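Covering a big table with brown paper and a tape grid – how do you get it neat?

Posted 7th March by gluepot_64
Replies: 9 | Shares: 4

gluepot_64 wrote:
Hello all. I've been lurking since January and finally have a question worth asking. I sort and photograph old toys for a stall, and I want to cover my big table with brown paper and mark it off in squares with blue tape, so everything has a place and I can see the size of a thing at a glance. I did a trial run on a Porketti folding table and it looked like a drunk spider had been over it. Bowed lines, wrinkles, the lot. I've got 400 metres of brown paper on a roll (don't ask, it was cheap) so I'm not short of material. Where am I going wrong?

Thalerbench wrote:
You're stretching the tape. Everybody does it the first time. You pull it off the roll under tension, stick both ends down, and then it creeps back and takes the paper with it. Unroll more than you need, let it go slack, then lay it down and press from the middle outwards.

marrowfat wrote:
Disagree, sorry! Slack tape is exactly how I ended up with wavy lines. I hold it taut (just taut, not pulled like a bowstring) and lower the whole length in one go. You need a second pair of hands for anything over 2 metres though.

Thalerbench wrote:
Well, if you've a second pair of hands you can do it any way you like. Most of us are on our own in a garage.

pinkfootgoose wrote:
Can I ask why it matters if the lines are a bit off? Mine are all over the place and I've packed hundreds of parcels on that table. It's a sorting table, it isn't graph paper.

gluepot_64 wrote:
Fair point, but I'd like it to look decent in the photos. I do like the look of brown paper and blue tape together, I must say. Much kinder to the eye than a white sheet, which makes everything I own look grubby.

inkcap wrote:
We've got one of these at the Allau workshop and I think it might cheer you up. Brown kraft paper, dark blue tape, four columns of squares across and running the length of the table. Some strips bow a bit, and close up you can find wrinkles and a ragged patch. Still perfectly usable. We keep a turquoise bin on it for the bits.
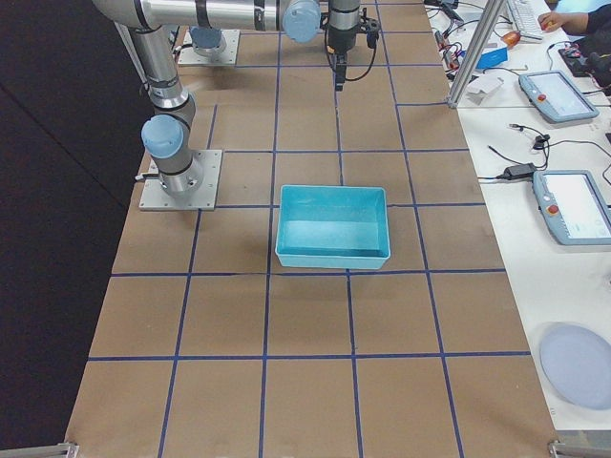
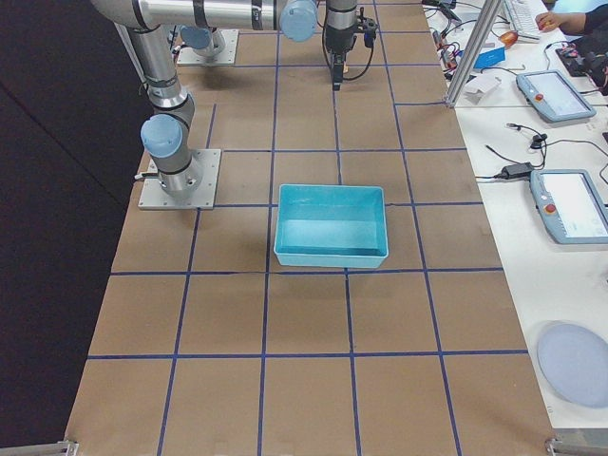 Then a couple from close to the tape:

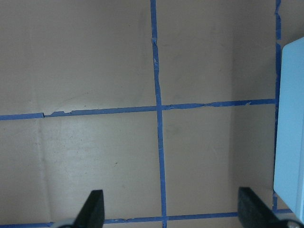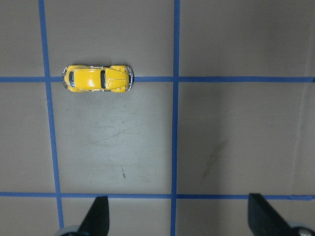

Is it better to mark the paper before it goes on the table, or after?

After. Fix the paper down flat first, working from one end to the other and smoothing as you go, then make a small pencil tick along each edge at the spacing you want. Lay all the long strips, then the cross strips over them. If you tape loose paper on the floor and move it afterwards, every line shifts.

marrowfat wrote:
Oh that little yellow Beetle is lovely! I had one with the paint nearly all gone. The chrome bumpers on yours look smashing.

gluepot_64 wrote:
Right, that does cheer me up, inkcap. I'd been picturing something done with a laser level. The ragged bit of tape looks exactly like mine where I tried to peel a strip back up and move it.

Thalerbench wrote:
Never peel and move. Leave the bad strip where it is and go over it, or cut it out with a sharp blade and patch the paper. Brown paper comes up in furry little tufts and the tape won't hold on top of them.

pinkfootgoose wrote:
Or leave it alone and put a toy car on it :)

marrowfat wrote:
I'd go for wider squares than you think you want, by the way. I did mine small on a Zondier trestle and everything bigger than a matchbox ended up sitting across a line. I spent more time deciding which square a thing belonged to than sorting it.

Thalerbench wrote:
Can't agree there. Small squares are far better for bits like wheels and axles. You can always treat two as one if you've something large, but you can't split a big one without more tape.

marrowfat wrote:
Then do small ones at one end and big at the other, and everyone's happy. Except the people who like it all to match – my sister would have a fit.

gluepot_64 wrote:
I like that, small at the window end for the fiddly stuff. Going to have a go with the slack method first as I'm on my own, and if it's wavy again I'll bribe someone with cake and try marrowfat's way. Need more blue tape anyway.

Recent in Workbenches & Tables
Best bin for loose wheels and tyres?
Zondier trestle wobbles at one end
Getting tape residue off varnish
Porketti folding table, worth mending?
What do you put under a big roll of paper?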